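Jun 30, 2021

Dye notebook, Woruvus workshop

Started the madder batch this morning, finally. Reet Vaher has been after me since December to write down what I do instead of carrying it around in my head, so this entry is going to be longer than usual (sorry, Reet, you asked).

The wool is the Irkitz two-ply, the undyed cream one. I weighed out 249 grams dry, which is everything left in the bag after Eyerusalem took her share for the weaving samples. It scoured overnight in warm water with a bit of the gentle soap and came out a lot softer than I expected. The last lot from them was greasy and took the color in blotches, and I spent an entire evening picking out the bad skeins. This one feels much better!

Mordant

Alum at 12 percent of the dry weight, plus a pinch of cream of tartar. I dissolved the alum in a jar of hot water first and then added it to the pot - I used to throw it in dry and stir like mad, and I still found grains at the bottom. Heated slowly, held just under a simmer for an hour, then left the whole thing to cool with the wool in it. I did stir it twice. Maybe three times. I get impatient.

Madder

Ground root from the Woldegiorgis order, soaked since last night in cold water. It smells like a garden shed after rain and I love it. I poured off the first soak and kept it in a jar with a lid, because Eyerusalem Zeleke swears the yellows come out in that first water and she wants to try it on linen.

Pot temperature is where I always go wrong with madder. Let it get too hot and the reds slide over to brown, and I have a whole drawer of brick-colored hats to prove it. I stood there with the thermometer for the entire first hour and turned the burner down two times. The thermometer reads a little high, by the way. I checked it against the Mostby one and wrote the difference on tape on the handle.

By lunch the bath was a deep orange-red and the wool was somewhere around salmon. Wet wool always looks darker than it dries, so I'm hoping for a lot more than salmon. I added a spoonful of chalk, our water being so soft, and the color shifted toward red within minutes. Very pleased with that. Should have done it at the start.

Rinse bowls

Bowls only from now on, no more rinsing in the sink. The big bright green plastic one is good for a first rinse, with plenty of room to press the wool down without felting it. Use water the same temperature as the wool and don't wring.
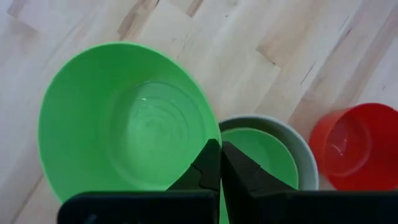 For next time

Chalk in at the beginning.

Try half the yarn with an iron dip at the end, just a few seconds. Reet thinks it'll go plum. I think it'll go mud, but I'd like to be wrong.

Ask Irkitz if they still have any of the same lot. I want enough for a full cardigan and I don't trust myself to match this red twice.

Exhaust bath is still in the pot with the lid on. Please don't pour it out, I'm putting the silk scraps in tomorrow.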